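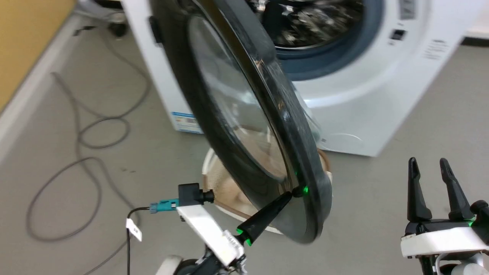
I got to Testau a bit after ten, having taken the wrong bus out of Osgate, so I missed the coffee and most of the welcome talk. No matter! I'd come to look at the laundry package from Bronell, a two-armed robot set-up they want to rent out to care homes and small guest houses, and that part was only just getting going.

There were 23 of us on the visit, split into two groups, and mine was the quieter one (I think the other lot had all the people with questions about insurance). The idea behind the package is simple enough. You keep the washing machine you've already got, Bronell brings in the arms, and a fitter spends a day or two teaching them your door, your drum and your basket. Our guide was very keen on the door. Doors are the hard bit, apparently — every make has its own handle and its own amount of push, and a gripper that's too rough will wear the hinge out in no time.

I liked that they'd picked an ordinary front loader, with its blue and white sticker still on. They had a long-haired plush toy for washing as well, where I'd been expecting a neat pile of tea towels. The fingers are thin things, narrower at the ends, and I did wonder how they'd manage with a wet duvet cover. 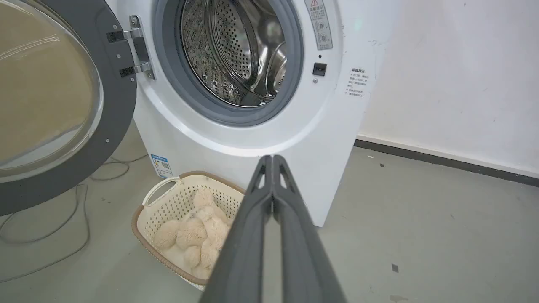 Yadav, in the comments, says the rental only makes sense if the fitting day is thrown in, and that the quote they were given had it as a separate line, plus another charge every time you change the machine. I went back to my leaflet after reading that, and it's true, the fitting is in the small print at the back. The monthly price on the front is 1247 without it.
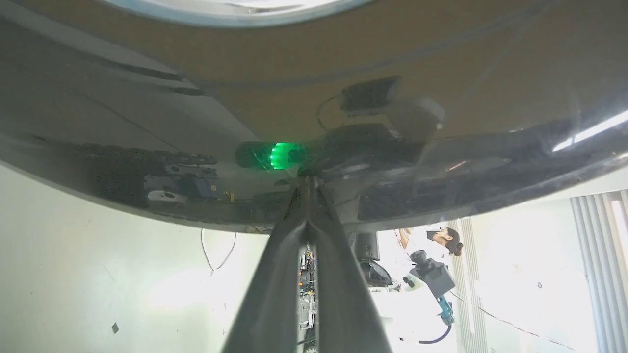 Anyway, after the laundry we went through to the support desk, where you ring if an arm stops halfway through a job. They promise someone on the line in 11 minutes, day or night, which sounded good to me, though a man in our group wanted it in writing and didn't get it. Then sandwiches, a second leaflet and the bus back, the right one this time. I've asked for a trial at our place in the spring and I'm still waiting to hear which week they can do.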